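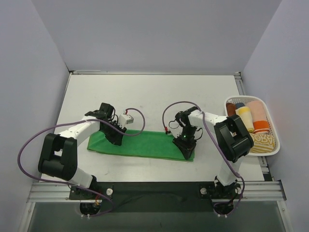 1/ 双臂叠毛巾这条线,四月份的结果整理完了,分几条发。主题是动作分块长度(chunk size)与重规划时机的关系。结论先放:固定分块在长条折叠阶段掉得最厉害,按布料状态切换分块长度之后,成功率和耗时都有改善,但代价是推理端多一次前向。

2/ 任务定义。从右侧筐里取一条毛巾,铺到台面,沿长边对折成窄条,再沿短边折到目标尺寸,放回。四个阶段分别计分,任何一个阶段需要人工介入即判整条失败。不给部分分,之前给部分分的版本会掩盖最后一折的问题。

3/ 数据。遥操作示教共 2,620 条,全部在同一个工作单元内采集,白色台面,三面浅色围挡。毛巾颜色和花纹混用,绿色纯色、黄白条纹、橙色、桃粉色都有。评测用的毛巾不出现在训练集里,但材质接近,所以下面的数字不能当作跨材质泛化来读。

4/ 基线是标准的分块策略:每次预测一段动作,执行完再看下一帧。分块长,动作连贯,两臂同步好;分块短,反应快,但两只夹爪容易各走各的,中间那段布会被拉斜。这个矛盾在窄条状态下最明显,因为两个抓取点分得很开,任何一侧晚几步,折边就不平行。

5/ 我们的做法(内部叫 Plerkholm,没有特别含义):在策略主干上接一个轻量头,输出“当前分块还能信多久”。训练信号来自示教本身,用同一时刻不同起点预测出的动作之间的分歧做监督,不需要额外标注。分歧大就提前截断,分歧小就执行到底。

6/ 一个容易踩的坑:截断必须双臂同时进行。早期版本让左右臂各自截断,理论上更灵活,实测比基线还差。一侧重规划时另一侧还在执行旧分块,等于在两个不同的观测上做协同。改成取两侧较早的那个截断点之后,这类失败基本消失。

7/ 评测规模:每种设置跑 80 次,起始位置按固定表格摆放,操作员不知道当前跑的是哪个权重。超时上限 600 秒,到点即停,按失败计。盲测流程是 Jagadeesh Mudaliar 坚持加的,多花了不少时间,但确实推翻了我们此前一个偏乐观的判断(见 9/)。

8/ 分阶段看。取巾和铺平阶段,固定长分块与自适应分块没有可分辨的差别。差距集中在窄条之后的那一折:夹爪要下探到布的端部,指尖和布边的相对位置只有几毫米余量,腕部结构又会遮住一部分布。自适应头在下探前最后一小段几乎总是选择截断,抬起和平移时则很少截断。这个行为没有写进任何规则。

9/ 被推翻的判断:我们原以为腕部视角对截断头帮助最大。盲测下去掉腕部视角,只留固定视角,截断时机几乎不变,变差的是动作本身的精度。也就是说,“何时该重看”主要由全局布形决定,“看完怎么动”才依赖近处视角。目前只在这一个任务上成立。

10/ 失败分类。剩下的失败里占比最高的是端部分层没夹全:窄条两端有好几层边,夹爪只夹住上面一层,一抬就散开。这不是重规划能解决的,策略看到散开后会尝试重新铺平,但常在铺平和对折之间来回,直到超时。其次是毛巾贴近台面右侧时,右臂肘部与筐之间空间太小,规划出的路径偏保守。

11/ 与 Disevbridge 的触觉方案比过思路,没有直接对比实验。他们在指尖判断层数,原理上正好补第 10 条的缺口。我们的硬件暂时不加触觉,先试抬起后短暂停顿、看布形再决定是否继续。初步跑过几次,次数太少,不报数。

12/ 推理开销。截断头本身可以忽略,主要成本是提前截断带来的额外前向。平均下来单次任务总时长反而缩短,原因是返工少了。如果部署端算力紧,可以给截断设最小间隔,设为 4 步时性能损失在误差范围内,再大就开始掉。

13/ 关于复现。随机种子对结果影响比预想大,同一配置不同种子之间的差距,有时接近方法之间的差距。所以正文表格会报全部种子,不挑最好的。请不要只引用均值那一列。

14/ 有人问能不能直接用在衣服上。没试过。毛巾是矩形,目标形状明确,截断头学到的分歧很可能和矩形边界强相关。Coşkun 那边在做 T 恤的数据,等他们的采集格式定下来,会先做不微调的直接迁移,再谈别的。

15/ 代码和权重走 Plonora 的仓库发布,先放评测脚本和起始位置表,训练部分还在清理。数据集里早期有一批左右臂时间戳没对齐,已经剔除,不计入第 3 条的数量。对截断头监督信号的细节有疑问可以直接回在这条下面,附上你们的分块长度和控制频率。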